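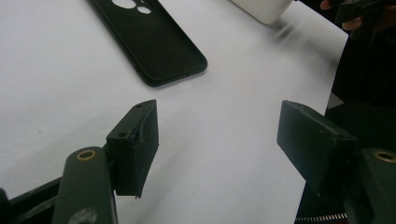 Furnar FA-2 Interconnected Smoke and Heat Alarm for Dormitories and Shared Sleeping Rooms

Last updated: September 22, 2025

The FA-2 is a ceiling-mounted alarm for boarding schools, hostels, staff housing and other buildings where several people sleep in one room. It combines an optical smoke chamber with a fixed-temperature heat sensor and links by radio to other FA-2 units in the same building. When one unit detects smoke or heat, all linked units sound.

The alarm is supplied by Plodeck as a single unit or as part of a floor set. Floor sets are paired before shipping and carry a zone label on the base.

Detection

The smoke chamber responds to slow, smoldering fires of the kind that start in bedding, wiring and light fittings. The heat sensor operates independently of the chamber. Either one can trigger the alarm alone. The chamber is screened against insects, and the screen can be removed for cleaning without tools.

In rooms above or below another sleeping floor, fit at least one unit on each level and one at the head of the stairs. Smoke from a fault in a lower ceiling may collect in the void before it enters the room, so a unit mounted only on the upper floor is not sufficient. Voids that contain lighting cables should have a separate FA-2 with the remote indicator fitted below.

Sounder

The sounder uses a low-frequency tone. High-pitched alarms are less reliable at waking children, and the FA-2 does not offer a high-pitched setting. A recorded voice message can be enabled between tones. The message is stored in the unit and can be replaced with one in the local language through the service port.

A drill mode is provided. It sounds the same tone as a real alarm but adds an entry to the log marked as a drill. The tone is deliberately identical -- residents should not learn to tell a drill from a fire.
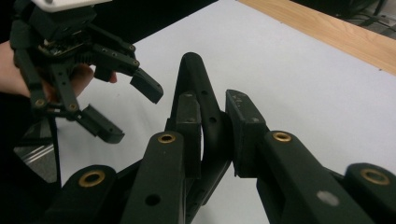 Benito Moya asked whether the hush button could be disabled in rooms used by younger children, having found that residents in one building pressed it and went back to bed. It can. Setting 4 in the installer menu transfers the hush function to the staff panel, and the button on the unit then has no effect during an alarm. Low-battery warnings can still be silenced at the unit.

Power and linking

The FA-2 runs from building power with a sealed backup cell. If building power fails, the unit continues to operate and reports the failure to the staff panel. The cell is not user-replaceable. Return the unit at the end of its service life, which is printed on the rim.

Up to 75 units can be linked in one group. Larger buildings need the Granska group bridge, which joins two groups and passes alarms between them. The bridge must be mounted outside the sleeping rooms and within reach of a permanent supply.

Radio range depends on construction. Concrete floors and metal roofing reduce it considerably. Run the link test with all doors closed before fixing the bases permanently.
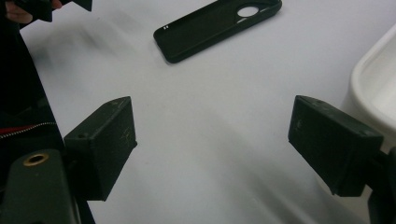
Record the result of the link test for each unit on the sheet supplied with the set. Units that show a weak link should be moved or supported by a repeater -- do not leave a weak link in a stairwell or at a final exit.

Maintenance

Test each unit weekly from the staff panel and once a month with the button on the unit. Vacuum the outer grille every six months. Do not paint the housing or hang anything from it. After building work, remove the dust cover and run a full test before the room is used again.

The log holds the last 1798 events and can be exported as a text file. Older entries are overwritten.

Ordering

FA-2 single unit: part 167
FA-2 floor set: quote on request, state number of rooms and floors
Granska group bridge: sold separately
Remote indicator: sold separately

Floor sets ordered in December ship after the year-end stock count. Single units are not affected.

Related items

Prasertsri door-release magnet for final exits
Granska repeater, ceiling mount
Furnar emergency light with self-test
Plodeck evacuation plan holder
Furnar remote indicator for ceiling voids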